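**Tiltstead station, progress note for April**
To: Pei-shan Shek, Jurier

You asked for a plain account of where the hand-held gripper station stands, so I have kept the good news short.

## Where we are

The station is up and the plug task is being recorded again. We have 706 recordings from this period. I would count on fewer: the first 400 were made before the left gripper was re-aligned, and I don't trust the jaw readings in any of them. Mosoti's view is that the readings can be corrected in software. They may be right, but I have asked for a worked sample and have not had one.

## Looking after the grippers

Both grippers are now checked at the start of each session. The operator closes the jaws fully, opens them fully and compares the two readings with the card kept at the station. If either is out by more than 2 mm the gripper comes off the job.

That rule has cost us time. The left unit failed it on 6 mornings, always on the closed reading. Kemau supplied a new jaw spring and said that would settle it. It did not. Tightening the screw at the jaw pivot has helped more, though I would like another month before calling it cured.

Cables remain the weak point. The cord on each gripper hangs free, and it can drag on whatever is being handled. Clips were promised in the original plan and are still on order.

## The work itself

The task is a white plug held in the left gripper, with a power strip on the white board under the right one. It sounds easy. Turning the plug to suit the socket takes most of the operator's patience, and a small error at the pivot shows up badly at the pins. I chose it for that reason and would keep it, even though the boxes-and-lids task would give a prettier total.
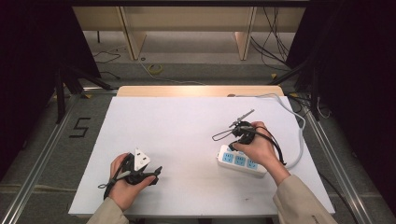
## What I need from you

- A decision on the first 400. My preference is to drop them.
- Money for a spare left gripper. Repairing the only one we have stops all recording.
- No new task until the clips are fitted. Mosoti would like to start one sooner – I would not.

The next note will give the jaw readings in full, including the bad ones.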